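Baletier Stew Notes - README

This folder keeps the stew recipes which I cook at home and test with a few friends. Version of August.

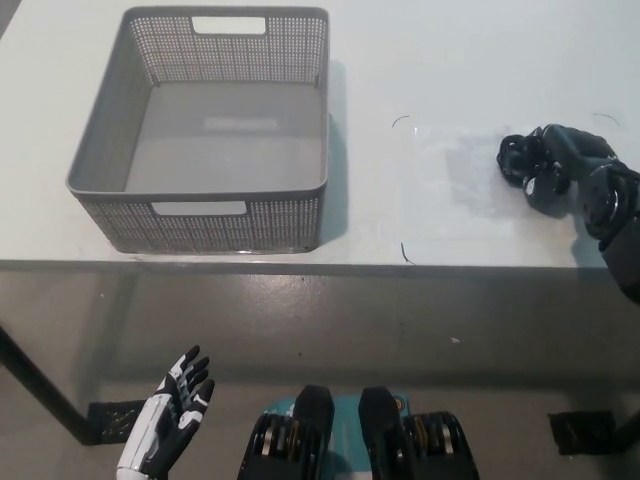
Every recipe is one text file, and the file name is the name of the dish. In the first line you find the number of portions, then the cooking time, then the ingredients in the order you need them. There are 13 recipes now. I removed the old lamb one, it was always too salty.

Units

All weights are in grams and all liquids in milliliters. If a recipe says 700 of stock, it means milliliters. I do not use cups, please do not send me recipes with cups.

Fields

portions - for adults with normal hunger
time_low - minutes on the low setting
time_high - minutes on the high setting, empty if I did not try it
beans - yes or no. Kidney beans must be boiled hard before they go in the slow cooker, the low setting is not enough for them.
notes - what went wrong, mostly

Example from barley_mushroom: time_low 396, time_high 248. The barley drinks a lot, so check the liquid after half of the time.

Known problems

The file for chicken with prunes has no time_high. Korkor Asamoah cooked it on high and found the meat dry, but she did not write down the minutes.

Two recipes from Heriberto Usuga are still in Spanish. I will translate them when I have a free evening.

Use

Copy and change what you want. If you print them, please keep the names of the cooks.

Ditte Blöndal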